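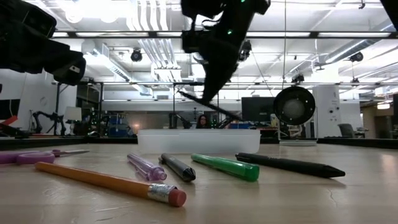 Tõnu Kairys asked last night whether the Jõgi stop is closing for good. He'd read it on a poster at Lerker and couldn't tell from the wording.

No, it isn't. It closes in July for the platform work and opens again when the new edge is in. The poster says "withdrawn from the timetable", and I can see why people read that as permanent.

What is being done: the platform gets longer by 14 meters at the Mokeo end, so the rear doors of the longer trains can open. At the moment you have to walk forward through the train, and plenty of people miss that and ride on to Mokeo.

The edge stones get replaced too. The gap on the curve stays as it is. That would need the track moved and there's no money for it in this round.

While it's closed, bus 400 covers Jõgi to Lerker. It leaves from the old post office side, not the station yard. The yard is where the contractor is putting the site cabins.

Rail tickets are good on the 400. Passes too. Bikes are not allowed on it, folding ones excepted.

First bus from Jõgi is 5:35 in the morning. It meets the 6:02 at Lerker if there's no holdup at the level crossing. I'd take that with some caution – the barrier there can stay down for a long time when a freight is coming through.

The evening is worse. Last bus back from Lerker is 10:40 and the last train from the city gets in at 10:52. Ieva Kütt raised this at the open meeting and was told it would be "looked at". I haven't seen a change in the printed timetable.

She also asked for the passenger counts. The answer was 794 boardings on a normal working day at Jõgi, against 1121 at Mokeo. Those are last year's numbers.

Parking: the Zinside lot stays open the whole time, entrance from the north road only. The footpath from the lot to the underpass will be shut, so you walk past the school.

The shelter on the city side is coming down and won't be back until the paint and lighting are finished. There's a bench going in at the bus stop. No roof that I know of.

Somebody asked about the ticket machine. It's being moved to the bus stop and takes cards only.

Correction to the post about bikes: folding ones have to be in a bag.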